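Open Day: Frequently Asked Questions
Print this page
E-mail this page

Skerex opens its Nulusa workshop to the public once a year, in August. The answers below cover what people most often ask before they come. If yours is missing, ring the front office or ask at the desk when you arrive.

What is the open day?

It is an afternoon when visitors can see how we teach robot arms to handle household objects. Most of our work is done by people holding a gripper in one hand and picking things up with it. The recordings are used to train the arm. Both parts can be seen on the day.

What time does it run?

Doors open at 1 pm and close at 5 pm. The last demonstration starts at 4.15. There is no need to be there from the beginning, as the same demonstrations repeat through the afternoon.

Do I need to book?

Entry is free and you can walk in. The hands-on sessions do need a booking, which you make at the desk in the foyer. Last year we had 172 visitors and the hands-on places were gone by half past two, so go to the desk first if you want one.

What will I see at the hands-on tables?

Small everyday objects on a plain tabletop, and hand-held grippers with two black fingers. A staff member shows the movement once or twice and then hands over. The objects are things you would find in a kitchen, a bathroom or a toy box. We choose shapes that are awkward in different ways. Rounded sides, hollow middles and long tubes all need a different approach.

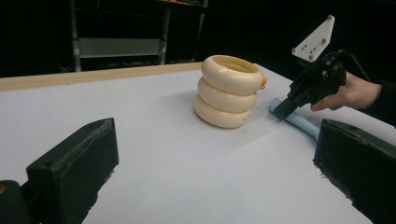 Can children take part?

Yes. The minimum age for the hands-on tables is eight, and anyone under 15 needs an adult with them. Younger children are welcome to watch. The gripper is used with one hand and some nine-year-olds find it heavy after a few minutes, so sessions for that age are kept short.

Who runs the demonstrations?

Kidus Negash looks after the hand-held grippers and Dagim Chala runs the robot arm. Both take questions after each demonstration. If you have a long technical question, the quietest time to catch either of them is after 4.30.

Why does a person do the picking up if the robot is meant to?

The arm learns from examples. A person already knows how to come at a cup, how far to open their fingers and when to stop squeezing. By doing it with a gripper in place of a bare hand, they leave a record the arm can use. One object might be picked up many times, from different sides and starting points. For last year's kitchen set we used 127 objects.

Does the robot ever get it wrong?

Often. You will probably see it drop something or close on nothing. We don't edit the live demonstration and we don't restart it when a pick fails. The operator lets the arm try again and explains what may have gone wrong.

Why are some of the objects toys?

They are cheap, they don't break and they come in shapes that are hard to grip well. A piece made of stacked rings is a good test. The fingers can close on the widest part or on one of the creases, and the result is not the same. A small part that sticks out, such as a beak, is something the gripper has to keep clear of. 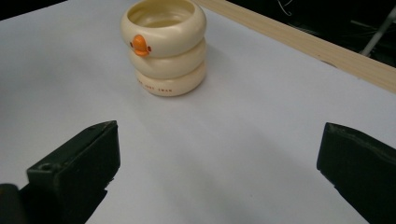

Duck cup between the fingers of a hand-held gripper, hands-on table, Nulusa workshop.

Can I bring my own object?

Yes, one per person. It should be dry, unbreakable and no bigger than a one-litre milk carton. Please don't bring food, batteries or anything with a blade. We will try it on the hand-held gripper. Whether it goes on the robot table is up to Dagim on the day.

Can I take photos?

Photos and video are fine in the workshop. Please ask before photographing other visitors, and leave the flash off near the tables, as it upsets the recordings. There is no photography in the Weltora room, where we do work for customers.

Will I be recorded?

The grippers at the visitor tables record what is on the table and may catch your hand and sleeve. Nothing from the open day is kept for training. Recordings are deleted when the doors close.

Is the building accessible?

The workshop and the foyer are on the ground floor with level entry from the car park. There is an accessible toilet beside the foyer. Two of the tables can be lowered for visitors who are seated. Let the desk know and they will organise it.

Where do I park?

Use the visitor car park off Sengar Road. It fills by mid-afternoon, and after that there is street parking on the far side of the oval. The number 9 bus stops at the corner.

Can I bring a school group?

Not on the open day. School visits run separately during term and take up to one class at a time. Contact the front office to arrange a date.

Print this page
E-mail this page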